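Pale gray paint keeps drying blue in a north-facing room

Posted by Anoma Bhattacharjee
November 17, 2024

I am repainting a spare room that I use as an office. It has one window on the north side and gets no direct sun after breakfast. The old color was a yellowish cream. I want a light gray, and I already own a white table and a white bookcase that are staying.

So far I have tried two samples. The first was a Tarkgate gray, number 279, which looked neutral on the card and turned baby blue on the wall. The second was number 295 from the same range. It is supposed to be warmer, and in the evening it is, but at noon it still looks blue next to the trim. Both were two coats, brushed straight onto the cream, in patches the size of a sheet of printer paper.

The wall area to be painted is 661 square feet including the ceiling. I would like to buy the paint once and not twice. The trim is an old oil-based white that has yellowed some. I am not planning to redo it this year.

Should I keep going warmer, or is it the light bulbs? There is one ceiling fixture and a desk lamp, both daylight type. Also, do I need to prime over the cream? The person at the paint counter said no and the can says yes.

Stavros Obradović
Part of this is the trim. If the trim has yellowed, any gray beside it will look bluer than it is, since your eye compares the two. Hold a sheet of white paper over the trim next to your patch and look again. If the blue mostly goes away, the paint was fine and the woodwork is what you are seeing.

The other part is the window. North light is cool all day, and a gray with no warm pigment in it will go blue or slightly purple. Ask the store what is in the tint formula. It is printed on the label they stick on the lid. You want some yellow oxide or raw umber in there. If the formula is only black and blue in a white base, skip it for this room.

Your patches are also too small, and they have cream all around them. Paint a piece of poster board instead, two full coats, and leave an unpainted border of an inch or so. Move it around the room and look at it in the morning, at midday, and with the lamps on. Put it in the corner by the window too, because corners go darker and show the undertone more. I did this in October for a hallway and ended up going with my third choice.

Change the bulbs before you decide. Daylight bulbs push everything cool. Put in warm white ones for a week and see if you can stand them for desk work. If you can't, leave the daylight bulb in the desk lamp only.

On primer: cream to light gray is not a big jump, so if the cream is sound flat latex you can get away without it. If it is shiny, or if you don't know what it is, prime. Rub a spot with a rag and denatured alcohol. If color comes off on the rag it is latex. If nothing comes off it is probably oil, and then you should sand lightly and use a bonding primer or the new paint may peel off in strips.

grusside_paula
Just go with greige. I had the same thing happen and Skiravari Oatmeal fixed it. Didn't prime, no problems so far.

aoki.repaints
I agree with most of what Stavros wrote. A few things to add.

For quantity, take the ceiling out first. Ceilings usually get flat ceiling white, and that is a separate can. Measure the walls alone, subtract the door and window, and double it for two coats. A gallon covers up to 400 square feet on smooth sealed drywall and a good deal less on texture. If you end up with more than one can of the same color, pour them together in a bucket before you start so a slight tint difference doesn't show up halfway along a wall.

Keep the room above 60 degrees while it dries – a cold north room in November can make latex slow to cure, and it will mark if you push the bookcase back too soon. Don't judge the color wet. Most grays look lighter in the tray than they do the next day.
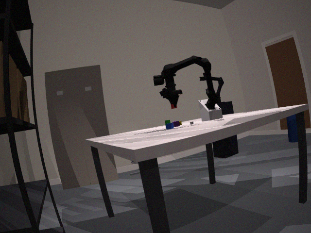 Sheen matters as well. For an office I would use matte or eggshell on the walls, since satin picks up the window and shows every roller mark from the side. It also changes how strong the gray looks, because a shinier wall reflects more of whatever color the light is. As for how light to go, a pale gray wall behind a white table still reads as gray, and anything matte black in front of it stands out sharply. With white furniture I would stay near that depth. Go much lighter and the table and wall start to run together, and in a room like yours the wall will just look like a dingy white. Write the formula on the back of the switch plate when you're done so you can match it for touch-ups.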